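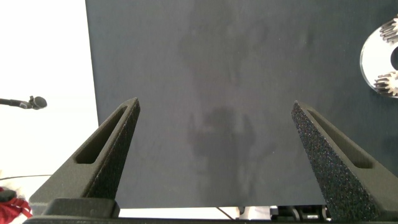

Lista: mesas-y-bancos
Asunto: Re: Cercos en superficies mates oscuras (era: ¿lijar o no lijar?)
De: Dirk Meinecke
Para: mesas-y-bancos

¡Hola a todos!

Rainer, qué alegría ver que alguien saca por fin este tema. Llevaba semanas queriendo escribir sobre mi superficie gris y me lo has puesto en bandeja. Contesto entre líneas y luego me extiendo, aviso, porque cuando me pongo a hablar de mesas no sé parar (los que estuvisteis en el encuentro de Drirnisport ya lo sabéis).

Rainer Petersen escribió:

> Buenas tardes a la lista:
>
> Tengo en el taller un tablero oscuro, mate, que me encantó cuando lo puse y que ahora me tiene desesperado. Le han salido unos cercos que no se van. No son manchas de las de verdad, con su borde y su color, son más bien sombras. Según por dónde entra la luz las veo o dejo de verlas.

¡Las mismas! Mi superficie de trabajo es gris carbón, mate, lisa, con un tacto que recuerda un poco a la tela, y tiene dos marcas de ese tipo. Una, hacia la parte de arriba, parece una nube: redondeada, blandita, apenas más oscura que lo que la rodea. La otra queda más al centro y es más oscura, como a ronchas. Ninguna tiene contorno. Si me pides que la rodee con una tiza, cada día te haría un dibujo distinto.

> He probado con un trapo húmedo y me parece que ha ido a peor. También con un limpiador de cocina que tenía por casa, y ahí me asusté, porque la zona quedó más clara durante un rato y luego volvió la sombra, algo más ancha.

El trapo húmedo es el clásico. Lo hemos hecho todos. En un acabado brillante el agua se queda encima y la recoges, pero en uno mate y con algo de textura se mete en el relieve y arrastra el polvo hacia los bordes de lo mojado. Al secar te deja el polvo dibujado exactamente hasta donde llegó el agua. O sea que parte de lo que ves puede ser la marca de haber limpiado, y eso tiene arreglo, así que ánimo.

Lo del limpiador de cocina, mejor guárdalo para la cocina. Suelen dejar una película, y en lo mate una película se nota muchísimo, porque refleja de otra manera aunque no tenga color ninguno.

> Mi pregunta es sencilla: ¿lo lijo entero y vuelvo a empezar, lo tapo con un tapete, o me acostumbro? Me da pena taparlo. El borde izquierdo me quedó rectísimo y es de lo que más orgulloso estoy.
>
> Un saludo,
> Rainer

¡No lo lijes, por favor! Al menos todavía. Y te entiendo perfectamente con lo del borde, el mío también baja recto de arriba abajo y lo miro más de lo que debería reconocer en una lista pública.

Ahora lo largo.

1. Averiguar primero qué clase de marca es

Hay sombras de suciedad, sombras de humedad y sombras de desgaste, y a simple vista se parecen una barbaridad. Con las mías sigo sin tenerlo claro del todo, sobre todo con la de arriba. Lo que hago es esto, y no cuesta nada:

Dejo la superficie en paz una noche entera, 16 horas si puedo, sin limpiar y sin apoyar nada encima de la zona. Si al volver la marca ha encogido o se ha aclarado, había humedad dentro y conviene esperar más. Si sigue igual, paso un paño blanco de algodón, seco, apretando poco. Si el paño sale gris, hay suciedad suelta. Si el paño sale limpio y la sombra continúa, o la suciedad está agarrada o el acabado se ha pulido por el roce.

Para distinguir esas dos últimas uso una linterna apoyada casi plana sobre la mesa, con la luz del techo apagada. El desgaste brilla un pelín con la luz rasante. La grasa también, maldita sea, pero el brillo de la grasa se rompe si pasas un dedo limpio y el del desgaste se queda como estaba.

2. La limpieza en seco, que es mi favorita

Cepillo de cerda blanda, de los de ropa. Pasadas largas de lado a lado, siempre hasta el final de la superficie, sin círculos. Los círculos dan mucha satisfacción y dejan remolinos. Después, goma de borrar blanca de dibujo, muy suave, en una esquina que no te importe. Si te gusta cómo queda, sigues con la marca, trabajando desde fuera hacia dentro, y cepillas las virutas antes de que se peguen.

Yo empecé con la goma casi por curiosidad ¡y me entusiasmó! No hace milagros con las manchas profundas, pero iguala muy bien el tono de alrededor, y una sombra que tiene el entorno parejo molesta la mitad.

3. La limpieza con agua, si no queda otra

Agua destilada, tibia, con una gota de jabón neutro. El paño, escurrido hasta que parezca que no sirve para nada. Y aquí viene lo importante: se limpia toda la superficie, de borde a borde, y no solo la mancha. Si mojas solo el centro, fabricas un cerco en el centro. Luego una segunda pasada con agua sola y, enseguida, paño seco en la misma dirección. Dejo pasar 15 minutos con la ventana abierta y miro con la linterna.

Si tu tablero es de algún material que pueda hincharse, sáltate este apartado hasta que sepas cómo está sellado. En el de Arneck que tuve antes se me levantó un canto por no preguntar, y era un tablero precioso.

4. Lo que he dejado de hacer

Abrillantadores, no. Aceite "para igualar", tampoco: iguala estupendamente durante una tarde y a la semana tienes la silueta de todas las tazas de la casa. La esponja blanca esa de melamina es un abrasivo finísimo y en lo mate te deja un parche pulido, que es cambiar una sombra por un reflejo. Me pasó en una estantería de Gruvstead y ahí sigue el parche, detrás de una maceta.

El secador de pelo lo usa gente de esta lista y dicen que va bien. A mí me da respeto, por el calor en un solo punto. Si alguien lo usa con frecuencia, que cuente a qué distancia lo pone, me interesa mucho.

5. ¿Y taparlo?

Hombre, un tapete está muy bien si trabajas con tinta o con cola. Pero si lo pones encima de una superficie que aún guarda algo de humedad, la encierras, y cuando lo levantes en enero te vas a encontrar un cerco con la forma del tapete. Si lo tapas, que sea después de haber dejado respirar la mesa, y levántalo de vez en cuando.

En Schwerdtfeger, la tienda de retales que queda detrás de la estación, cortan fieltro y lona a medida. Me llevé un trozo de lona gris para la zona donde apoyo los botes y estoy encantado. No queda exactamente del mismo gris que la mesa, y casi lo prefiero, se ve dónde acaba una cosa y empieza la otra.

6. Acostumbrarse, la opción que no me hacía gracia

Mira, Rainer, yo soy de los que se levantan a medianoche a pasar el paño. Y con todo, a la marca del centro le he ido cogiendo cariño. Un gris oscuro mate tiene muchísimas cosas buenas para trabajar: no deslumbra, descansa la vista, los hilos claros y los tornillos pequeños destacan enseguida. A cambio se le nota la vida. Los tableros claros y brillantes que he tenido estaban más limpios y me apetecía menos sentarme a ellos.

Eso sí, no querría que la sombra creciera. Para vigilarlo pongo cuatro trocitos de cinta de carrocero fuera de la marca, donde creo que termina, y los dejo unos días (cinta de poca adherencia, quitada despacio, que la fuerte arranca pelusa en los acabados con textura). Si la sombra se acerca a la cinta, es que algo sigue entrando: un vaso que suda, una planta, el antebrazo apoyado siempre en el mismo sitio. Lo del antebrazo lo digo completamente en serio. Mirad dónde apoyáis el brazo cuando leéis y luego mirad la mesa.

Una cosa más sobre la luz, que me parece que ayuda. Si tienes la lámpara enfrente de ti, el reflejo cae justo sobre el centro y cualquier diferencia de textura canta. Cambiándola a un lado, la mitad de lo que me preocupaba dejó de preocuparme. Prueba eso antes que nada, que además se hace sin levantarse de la silla.

Y ahora pregunto yo, que para eso está la lista:

- ¿Alguien ha vuelto a dar textura a una zona pulida sin repintar el tablero entero? He leído sobre estropajo de fibra muy fina pasado en seco, pero no me atrevo.

- ¿Qué cepillo usáis? El mío va perdiendo cerdas y cada limpieza termina conmigo recogiendo pelos uno a uno.

- Rainer, ¿tu tablero lleva algún sellado? ¿Te acuerdas de qué producto? Con eso afinamos mucho más. Y dinos también si la parte más oscura coincide con el sitio donde trabajas o cae lejos, porque si cae lejos descarto el roce casi seguro.

He repasado el archivo antes de escribir, por no repetir, y hay más de 700 mensajes con la palabra "mancha" en el asunto, casi todos de vino sobre madera clara. ¡De oscuros mates apenas hay nada! Así que por favor, contad lo vuestro aunque os parezca poca cosa, incluidas las pruebas que salieron mal, que son las que más me sirven.

Esta tarde le doy otra pasada de goma a la marca de arriba, que es la más tenue y la que menos miedo me da. Si mejora, lo escribo en este mismo hilo, y si empeora también.

Un abrazo grande a todos,

Dirk

PD: Rainer, cuando decías que el borde te quedó rectísimo, ¿lo cortaste con guía o a pulso? Si fue a pulso, abre otro hilo ahora mismo y explícalo con todo detalle.

--
Para darse de baja, responder a este mensaje con la palabra "baja" en el asunto.
Se ruega recortar las citas y no adjuntar archivos pesados.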